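Slipping pads on the left Gelo, and a week spent looking in the wrong place

The fault first appeared in July as a bad number. On the hand-held grippers we use at Prirnham, the jaw opening is reported by an encoder on the drive side, and the reading is logged alongside everything else. On the left unit the log said the jaws were shut. The bag they were supposed to be holding was on its way back down to the table.

I put this down to calibration. The Gelo units lose their zero if they are powered up with the fingers part open, and I had seen that produce a similar offset before. I re-zeroed it, ran 18 closes against a gauge block, and got a clean result each time. Back on foil bags it dropped the third one.

The next suspect was the cable. Both units hang off long leads which get pulled about as the arms move, and a poor connector can drop enough samples to make a closing jaw look like a closed one. I swapped left for right. The fault stayed with the left gripper, so the cable was cleared. By then I had also changed the firmware, which muddied things, and I had to change it back.

What I had not done was measure the force at the tips. The gauge block is rigid and has square faces, so it will sit happily between two pads in almost any condition. A foil bag gives way, and its surface is slick. It needs the whole pad face to bear on it, and mine no longer did. The inner edges had chipped, and one lower end had gone ragged enough to catch a fingernail.

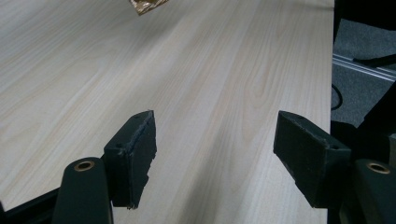
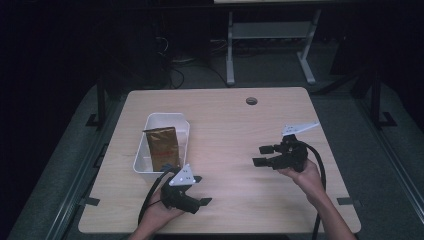 The encoder was telling the truth about the linkage throughout. It has no knowledge of what happens beyond the last pivot, so missing pad material shows up as nothing at all. Any wear limit has to be checked by hand or by a separate force test, and we had neither written down. The maintenance sheet said "inspect pads" with no interval and no criterion. I wrote that sheet.

I then went back through the logs for the left unit. Its pads had done 3012 closes. The Zamfir compound we cast them from was chosen for grip, and my own note from the time says to change them every 300. I had read that note at least twice this year and had taken it to refer to the older, softer batch.

Tincuța Tănase read a draft of this and objected that I was letting the linkage off too lightly. Her view is that a sloppy bushing lets the finger twist under load, so the pad meets the bag on one edge and chips there first, and that new pads on a loose arm will go the same way. She would measure side play before fitting anything, and would not trust a wear interval worked out on a unit whose play was unknown.

I think she is right about the order of work. I have borrowed the dial indicator from the Grekar bench and will check both arms with the pads off. For the time being the left unit is tagged out, the sheet now gives 300 closes as the limit, and a pull test with a foil bag goes in next to the gauge block. If the side play is out of tolerance I will post the readings in the comments.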